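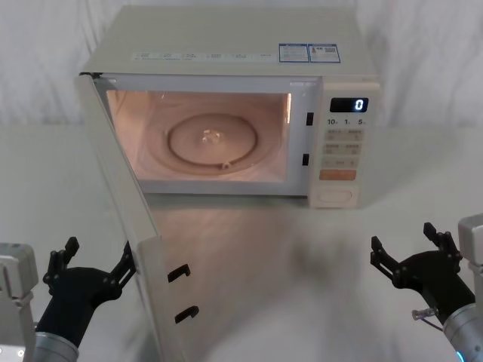

Item 9: countertop microwave, door open.

KITCHEN AND BREAK AREA SAFETY CHECK
Site: Senodel Building, second floor
Unit: 1314
Date of check: 20/12/2023
Previous check: May
Result: passed with comments, 2 items to fix

Exits and floors

1. Route to stairwell clear: Yes
2. Exit sign lit: Yes
3. Floor free of trip hazards: No
Comment: The vinyl strip at the corridor door has lifted again. It was taped in May and the tape has worn through. Needs a screwed-down strip this time. Tape will not be accepted at the next check.

Fire equipment

4. Extinguisher on its hook, pin and seal in place: Yes
Comment: Tag 493. Gauge in the green.
5. Fire blanket within reach of the stove: Yes
6. Smoke detector tested: Yes
Comment: Sounded on the first press. The desk at Tănase next door was told before the test, as they share the panel.

Electrical

7. Outlets near sink are GFCI type and trip when tested: Yes
Comment: The left outlet was stiff to reset. Working, but put it on the watch list.
8. No extension cords in permanent use: Yes
9. Microwave: door closes square, latches sound, no cracks or burn marks: Yes
Comment: Wipe the door seal weekly. Food on the seal is the usual cause of a door that won't sit flat.

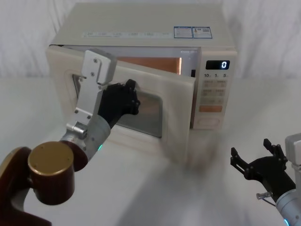 10. Refrigerator cord not pinched: Yes
Comment: There is nearly 125 mm between the wall and the back of the refrigerator, enough for air to move. Please don't store trays in the gap.
11. Coffee maker on a timer or switched off at night: N/A
Comment: Removed over the summer. The old label is still on the shelf and can come off.

Water and hygiene

12. Hot water at tap not above posted limit: Yes
13. No leaks under sink: No
Comment: Slow drip at the trap, bowl underneath half full. Runum did the last plumbing work here, so call them first and ask if it is covered.
14. Cleaning products stored away from food: Yes
15. First aid kit complete: Yes
Comment: Burn gel is in date. Small bandages are getting low.

Follow-up

Items 3 and 13 go to Astent maintenance as work orders. Leave this sheet in the folder by the door until both are signed off, then file it with the May sheet.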